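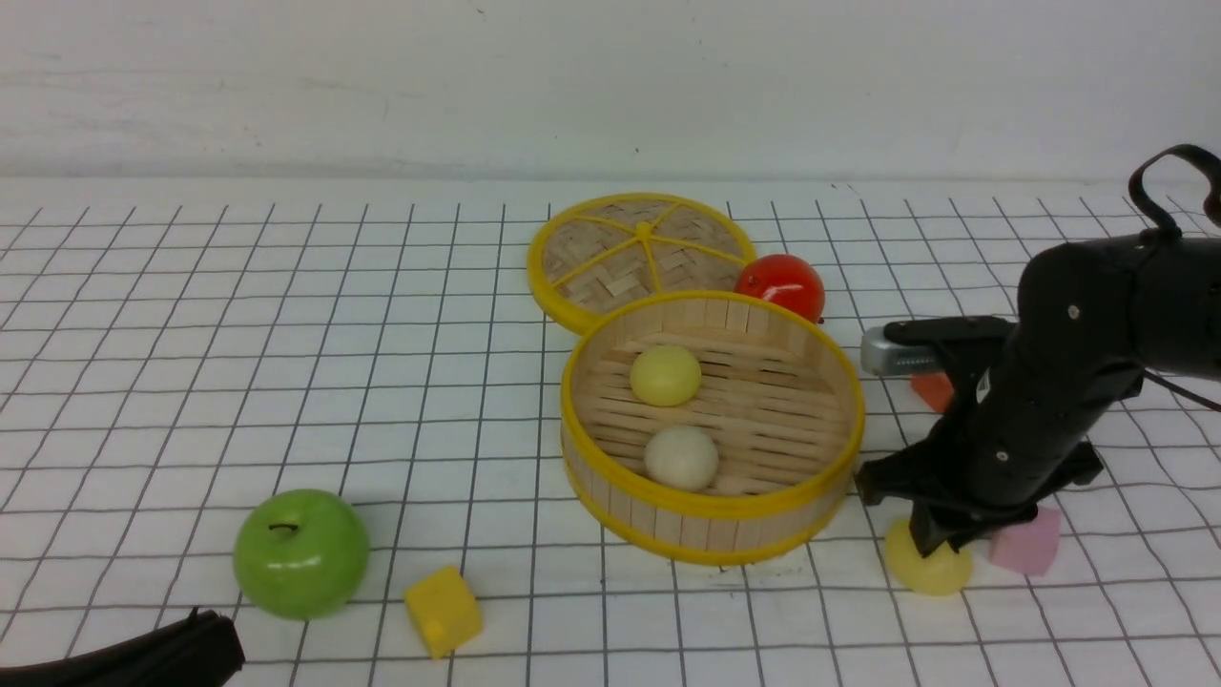

Lista de revisión previa a la temporada
Campo de golf escolar Trunico, zona de prácticas y hoyos 1 a 9
Fecha de la revisión: 19 de junio de 2020
Claves: C = conforme, P = pendiente, N = no conforme

1. Zona de prácticas

1.1 Separación entre puestos de tiro: C
Marcas repintadas. El puesto del extremo norte queda reservado para zurdos.

1.2 Red lateral del lado del aparcamiento: N
Tiene 3 roturas a media altura, la mayor junto al segundo poste. Puesto cerrado hasta que Kastine cambie el paño. No vale coserla con brida, como el año pasado.

1.3 Alfombrillas: P
Dos tienen el borde levantado y hay riesgo de tropiezo. Retiradas al almacén.

1.4 Bolas de prácticas: C
Recuento de entrega: 308. Se apartaron las que tenían la cubierta cortada.

1.5 Cartel de distancias: C
El de 200 metros estaba girado y se ha vuelto a fijar.

2. Recorrido

2.1 Puente de madera del hoyo 4: P
Tablas firmes. Falta la malla antideslizante en el lado de la salida. Hasta que se coloque, los carros de mano pasan de uno en uno.

2.2 Búnkeres: C
Sin piedras ni restos de vidrio. Falta un rastrillo en el 6.

2.3 Arbolado: N
Rama seca sobre la salida del 7. Aviso enviado a Uysal. El equipo femenino saldrá desde las barras adelantadas.

2.4 Riego: P
Arqueta número 87 sin tapa, en el borde de la calle del 8. Señalizada con cono y cinta. La tapa está pedida, sin fecha de entrega.

2.5 Refugio para tormentas: C
Cerradura engrasada. Llave en la caseta de salida.

2.6 Señal acústica de suspensión: C
Se oye desde el green del 9. En el 3 llega floja con viento de poniente; el entrenador que acompañe a ese grupo llevará radio.

3. Material del equipo

3.1 Varillas y cabezas de palos de préstamo: N
Hierro 7 junior con la cabeza suelta. Fuera de uso.

3.2 Bolsas y correas: C

3.3 Botiquín: P
Faltan suero fisiológico y vendas elásticas. El resto está en fecha hasta octubre.

3.4 Desfibrilador: C
Piloto verde. Los parches los revisa Tastus, según contrato.

3.5 Agua y sombra: P
Fuente del hoyo 5 cerrada. Cada jugadora traerá su botella y se dejará una nevera en el cruce del 5 con el 6.

Comentarios

El punto 1.2 ya salió en la revisión anterior y se dio por cerrado sin visita. Esta vez se pide parte de trabajo firmado antes de abrir el puesto.

Los entrenamientos pueden empezar en los hoyos 1 a 6. El 7 y el 8 quedan cerrados para grupos infantiles mientras sigan abiertos los puntos 2.3 y 2.4.

Copia de esta hoja en el tablón del vestuario y en la carpeta de la caseta.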